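Flag Bench FAQ

Diệp Hứa and Hiu-tung Chien, Drokstead shared workshop

We get a lot of the same questions on open nights, and we love every one of them, so we finally typed up our answers. If you want to build something similar at your place, please do! Everything we use is listed below, along with the things we got wrong.

What is the Flag Bench?

It's a tabletop robot arm learning to handle one small object well. The object is a little red table flag, the kind that sits on a desk at a conference. The job is to take the pole out of its base, carry the flag to the tray, lay it down, and then do the trip in reverse: pick it up, turn it upright and plug it back into the base. Getting the pole back in the hole is the hard half, and it's the half we talk about at dinner.

Why a flag?

Hiu-tung had one in a drawer. We'd been practicing with blocks for weeks and had gotten very good at blocks, which teach you nothing about anything long, thin or floppy. A flag is all of those at once. The pole wants to swing, the cloth wants to go wherever it likes, and the whole thing weighs next to nothing, so you feel every clumsy move.

How does the gripper hold something that thin?

Two fingers, closing from either side on the bare pole under the cloth. We started out grabbing higher up, through the fabric, and the flag would slowly rotate while the arm moved. Going lower fixed most of that. Close slowly, too. If one finger arrives first it pushes the pole sideways, and the base goes along for the ride.
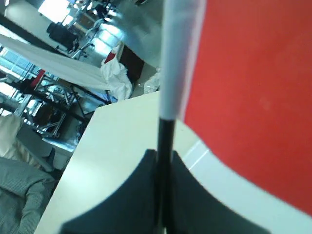
Wrist camera view, fingers on the pole below the cloth.

Do I need a wrist camera?

You can get a long way with one fixed camera looking across the table, and we did. For lining up with the pole, though, the wrist view is wonderful. The fingers and the pole are both right there and nothing blocks them. The price is that the picture swings all over the place as the wrist turns, windows and chairs and all. Our first program got very confused by the room. What helped was recording at different times of day, with people in different spots, so the background stopped meaning anything.

What's on the table?

Very little, and we like it that way. The flag in its round black base, a white plastic tray with rounded corners, and a small see-through square on the table to mark where the base goes. The tray goes down at an angle on purpose. When it was always square to the table edge, the arm learned one motion and nothing else, so now we turn it between runs.

The tabletop is pale and has plenty of scuffs. We thought about repainting it and decided a few smudges were good practice for the camera.

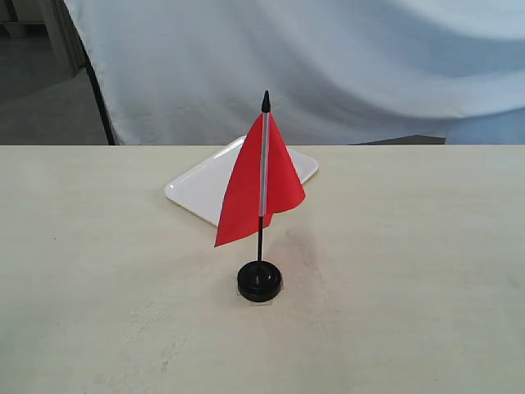 The flag in its base, with the tray behind it.

What's the cloth behind the table for?

Calm! The fixed camera does much better with a plain pale background. Ours is just fabric hung in loose folds. You don't have to iron it (we tried once, and it made no difference we could measure). Do make sure it covers the part of the view behind the object. A bit of room showing at the side hasn't bothered us.

Does the shape of the cloth matter?

More than we guessed. The flag almost never hangs the same way twice. Sometimes it opens out flat, sometimes it folds around the pole into a sort of tent, and from the fixed camera those look like two different objects. Diệp's first detector looked for a red rectangle and simply gave up whenever the cloth was creased. We now find the pole first and treat the red as a hint for where to look.

So don't smooth the flag between runs. Everybody wants to. Leave it.

Which arm is it?

A Piper. The name is printed on the side of the link, so that one is easy to answer. We can't tell you how it compares with others because it's the only arm we've spent real time with. Most of what's on this page should carry over to any small arm with a two-finger gripper.

One tip that applies to all of them: check your cable slack with the wrist turned as far as it will go in both directions. We had a loop that looked generous with the arm at rest and went tight halfway through a turn.

What is the hardest part?

Putting the flag back, by a mile. Picking up can be a little sloppy and still succeed.

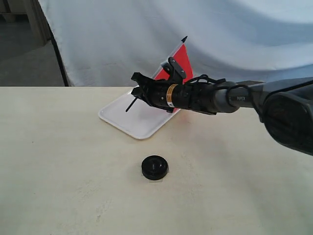 The pole has to come upright over a hole that isn't much wider than the pole itself, and any tilt you picked up at the grasp is still with you at the end. If the grip is slanted, the wrist has to make up the difference. We stop above the base, straighten, check from both cameras, and only then go down. Going down slowly is boring to watch and works much better than going down fast and trying again.

A small change that made us very happy: if the pole touches the rim and doesn't drop in, the arm backs up a little, makes a tiny circle and tries again. We call this move the Kwok, after the folder it was saved in, and the name has stuck.

How many practice runs did you record?

336 so far, all guided by hand. We threw out 47 of those, mostly early ones where we'd bumped the table or forgotten to start the second camera. Keep your near misses, though! The runs where the pole caught on the rim and then got fixed turned out to be some of our most useful ones.

What software do you use?

Recording and playback go through Porow, our own set of scripts. It's plain, it's a bit messy, and it saves the two camera views and the joint positions together with matching times. Zisex is the part that decides the next motion. Both folders are on the workshop computer and you're welcome to copy them. Read the notes file first, especially the section on camera order, which has caught both of us.

Can I come and try it?

Yes, please! Wednesday evenings are best. We can take 3 people at a time at the bench. Tie back long hair, keep loose sleeves away from the joints, and find the stop button before you touch anything else. One person guides, one watches the screen, and the third keeps a hand near the stop.

Can kids take part?

They can, with an adult beside them. They tend to be great at guiding the arm.

What's next?

In November we want to try a second flag with a different color of cloth, and after that two flags on the table together. Hiu-tung also wants to move the base around during a run, which Diệp thinks is mean. If you have an object that's long, light and annoying to hold, bring it along and we'll put it on the tray.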